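Minutes - Working Area and Tables, Unit 2

Held 5 Apr 2024, in the meeting corner next to the shelving. Chair: Filipa Barros. Present: one person each from Galik (floor and furniture), Clukora (consumables) and Uniyal (site services). Clilo sent apologies and a written note, taken under item 4.

## 1. Minutes of the previous meeting

The February minutes were accepted with one correction. Under item 3, "table tops" should read "table coverings". The tops themselves are not being replaced.

## 2. Actions carried forward

- **2.1** Shelf labels. Done on the lower levels. The upper levels are waiting for the step stool to come back from inspection.
- **2.2** Spare extension leads. Bought, tested and tagged. They are in the grey drawer, not on the shelves.
- **2.3** Floor cleaning product. Uniyal has moved to the neutral cleaner as agreed. The old product is to be used up in the loading bay only.
- **2.4** Waste cardboard. Still open, see item 6.

## 3. Floor

Galik reported on the epoxy. The surface is sound, with no lifting at the joints. There is one area of fine scratching near the door, which Galik puts down to grit carried in on shoes. A longer mat was proposed. Uniyal noted that the current mat is already the longest that lets the door swing freely, so a recessed mat would be needed, and that means cutting the floor. The meeting did not favour cutting the floor.

Agreed to sweep the entrance at the start of each shift and look at the scratching again at the next meeting.

Glare was raised. The lights reflect strongly off the green finish and two people have asked for something to be done. Options discussed:

- diffusers on the existing fittings
- turning the outer row of lights off when the blinds are open
- a matt top coat

The matt coat was ruled out on grounds of cleaning. Diffusers to be priced. In the meantime the outer row may be switched off at the discretion of whoever is working there.

## 4. Clilo note

The note was read out by the chair. It makes three requests: that loose cables be kept off the walkway, that floor barriers go back to their marked places at the end of the day, and that the fans be switched off at the wall when the unit is locked. The first two were already in the site rules. The third was adopted.

Clukora asked whether power adapters count as loose cables. After some discussion it was agreed that they do if they are lying on the floor and nothing is plugged into them.

## 5. Shelving

The racks were checked for load. The limit is 40 kg per shelf, evenly spread, and the plates showing this have been fixed to the uprights. One shelf on the second rack was over the limit because of tins of floor paint. These have been moved to the bottom level.

Clukora wants one full bay for packaging stock. Uniyal would give up half a bay. Filipa Barros asked both to measure what they hold and come back with sizes. No decision.

## 6. Cardboard boxes

Stock stands at 500 flat boxes of the small size. Clukora proposed ordering 2,000 more, as the unit price drops at that quantity. Uniyal objected that there is nowhere dry to keep them. The proposal was deferred until item 5 is settled.

Waste cardboard: the cage is being filled with boxes that have not been flattened. A sign is to go up. Uniyal will not empty the cage if it contains made-up boxes, and asked for that to be minuted.

## 7. Table coverings

This took up most of the meeting.

The cloths were introduced to protect the table tops and to give a plain, even colour to work on. Green was kept because the stock was already in hand. Three points were raised.

**7.1 Creases.** The cloths arrive folded and the fold lines stay in them. Light items placed on a fold tend to lean. Galik tried pressing one through a damp towel on a low setting. The main folds softened but did not go. Clukora will ask the supplier for the same cloth on a roll. If it can be had at a similar price, the folded stock will go for use as dust covers.

**7.2 Fixing.** Tape was used at first and left residue on the wood. Small metal clamps are now the standard. They should sit at the corners and be kept clear of the part of the table in use. Galik confirmed that the clamps have not marked the table edge where they have been fitted with the pads supplied. Those fitted without pads have left a faint dent. Pads to be fitted throughout.

**7.3 Coverage.** The cloth is slightly short for the table and a strip of bare wood is left along the far edge. The view of the meeting was that this is acceptable, provided the exposed strip is wiped down along with everything else. Boxes may be stood there upright, but only empty ones, and not overnight.

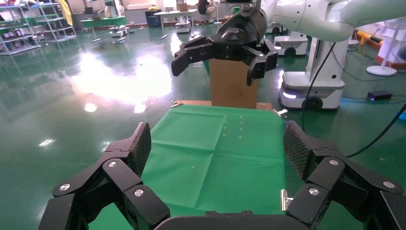 Galik disagreed on the last point and said that a box standing on the bare strip is one knock away from the floor, empty or full, and that a wider cloth would at least give it some grip. Clukora replied that the wider size is sold only in white and grey. Galik would accept grey.

Agreed to buy one grey cloth in the wider size and try it on a single table. Uniyal asked that the trial table be the one nearest the door, for ease of cleaning. No objection.

**7.4 Marking.** Yellow dots on the cloth are useful for placing items in the same spot each time, but they are faint after washing. Roughly a third of the cloths have been re-marked. Clukora will look for a fabric pen that holds better. Until then cloths are to be wiped, and washed only when stained.

## 8. Any other business

The step stool (see 2.1) is expected back shortly. Filipa Barros asked that it be kept beside the racks and not taken to the loading bay.

Uniyal reported a dripping tap in the washroom - already logged.

## Actions

| Ref | Action | Who |
|---|---|---|
| 3 | Sweep entrance at start of shift | Uniyal |
| 3 | Price light diffusers | Galik |
| 4 | Add fans to the locking-up list | Filipa Barros |
| 5 | Measure stock held, report sizes | Clukora, Uniyal |
| 6 | Sign for the cardboard cage | Uniyal |
| 7.1 | Ask supplier for cloth on a roll | Clukora |
| 7.2 | Fit pads to all clamps | Galik |
| 7.3 | Buy one wide grey cloth for trial | Clukora |
| 7.4 | Find a better fabric pen | Clukora |

Next meeting: date to be sent round by the chair once Clilo has confirmed attendance.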